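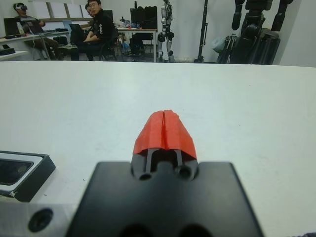

Pinza casi cerrada y sin objeto, vista por la cámara que viaja con ella. La cinta rojo anaranjada cubre las puntas de los dedos.

La estimación de apertura por color, conocida también como método Deligiannis, es una técnica de visión artificial que calcula la separación entre los dedos de una pinza robótica a partir de las imágenes de una cámara fijada a la propia pinza o a la muñeca del robot. Utiliza como única referencia un recubrimiento de color vivo en las puntas de los dedos, por lo general cinta adhesiva, y prescinde de la lectura de los codificadores del motor.

El procedimiento fue desarrollado en el laboratorio Nukden por el ingeniero Pongsak Sriwong, que lo bautizó con el nombre de la sala donde se montó el primer prototipo, la sala Deligiannis. Su implementación de referencia se llama Sonlow.

Planteamiento

En el aprendizaje por imitación, un robot aprende una tarea a partir de demostraciones grabadas. Cada demostración combina el vídeo con el estado de la máquina, y uno de los datos más valiosos es la apertura de la pinza: con ella se sabe cuándo empieza un agarre y cuándo se suelta el objeto. En las pinzas comerciales ese dato suele llegar del motor. En las pinzas impresas o adaptadas, en cambio, la transmisión tiene holgura, los dedos flexionan y el valor del motor puede alejarse bastante de la posición real de las puntas.

La cámara ve esas puntas en todo momento, y ahí está el gran atractivo de la idea. La medida se toma en el lugar exacto donde se produce el contacto, con un sensor que ya estaba instalado para otra cosa.

Funcionamiento

Sonlow procesa cada fotograma por separado. Primero convierte la imagen a un espacio de color en el que el tono queda separado de la luminosidad y conserva los píxeles próximos al rojo anaranjado. Después agrupa esos píxeles en regiones y descarta las que caen fuera de la zona que los dedos pueden ocupar, una máscara que se dibuja una sola vez para cada modelo de pinza.

Con los dedos abiertos aparecen dos regiones, y la apertura se obtiene de la distancia entre sus bordes interiores. Con los dedos casi juntos, las dos regiones se funden en una mancha redondeada y la distancia deja de servir. En ese caso el programa busca la junta, una línea fina y más oscura que recorre el centro de la cinta, y mide su anchura. El paso de un modo a otro es la parte más delicada del método y también la más ingeniosa: durante 12 fotogramas se calculan ambas medidas y se mezclan con un peso progresivo, de manera que la curva de apertura no presenta escalones.

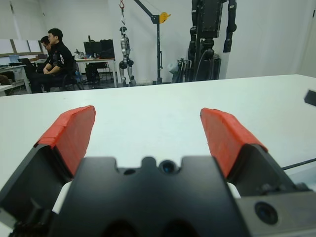 Dedos abiertos sobre la mesa blanca, con las dos puntas rojas separadas. Al fondo, un robot humanoide suspendido y otro de color negro y mayor tamaño.

Calibración

La calibración relaciona los píxeles con los milímetros. Se colocan entre los dedos bloques de anchura conocida, se cierra la pinza sobre cada uno y se guarda la imagen correspondiente. El protocolo original emplea 20 bloques. Con esos puntos se ajusta una curva monótona, válida mientras no se muevan la cámara ni los dedos. Cambiar la cinta obliga a repetir el ajuste: un pliegue o un solape distinto desplaza el borde de la región de color, y el efecto se nota sobre todo en las aperturas pequeñas.

Una mesa blanca y mate facilita mucho la segmentación, ya que el contraste con el rojo es muy alto y los reflejos son débiles. No es un requisito. Sobre superficies de madera rojiza, sin embargo, conviene usar otro color, y la versión actual de Sonlow admite verde y azul.

El fondo de la sala tiene menos influencia de lo que cabría esperar. La máscara elimina todo lo que queda lejos de los dedos, de modo que personas, monitores u otros robots pueden permanecer a la vista durante una grabación sin alterar la medida.

Evaluación

El método se probó con el conjunto Panetton, formado por 1032 grabaciones de manipulación de sobremesa realizadas en Nukden. La apertura de referencia se midió con una regla óptica acoplada a los dedos y se comparó con dos estimaciones, la del motor y la del color. La segunda resultó más fiel en las tareas con contacto prolongado, como sujetar una esponja o tirar de un cajón, en las que la flexión de los dedos engaña al codificador. En movimientos libres y rápidos el motor siguió siendo superior, pues el desenfoque de movimiento ensancha los bordes de la cinta.

Uno de los resultados más llamativos se obtuvo al entrenar una política de agarre con 50 demostraciones etiquetadas por color. El robot aprendió a cerrar la pinza con mayor suavidad sobre objetos blandos – una conducta que las etiquetas del motor, con los mismos vídeos, no habían llegado a transmitir. Sriwong atribuyó la mejora a que el instante del primer contacto quedaba mucho mejor localizado.

Limitaciones

El principal punto débil son los objetos rojos. Un tomate o una tapa de ese color situados entre los dedos se confunden con las puntas, y el programa puede interpretar que la pinza está cerrada. Sonlow detecta parte de estos casos por el aumento brusco del área y marca los fotogramas como dudosos, aunque la revisión final sigue siendo manual.

También plantean dificultades los objetos grandes que tapan una de las puntas. Cuando solo queda visible un dedo, se supone que el otro ocupa la posición simétrica, hipótesis razonable en pinzas de dedos paralelos y poco fiable en las que tienen dedos independientes.

El desgaste de la cinta, por último, reduce la saturación del color con el uso. La documentación recomienda comprobar el umbral de tono al comienzo de cada sesión y guardar una imagen con la pinza abierta y otra con la pinza cerrada junto a los datos.

Véase también

Aprendizaje por imitación
Calibración de cámaras
Pinza robótica
Segmentación de imágenes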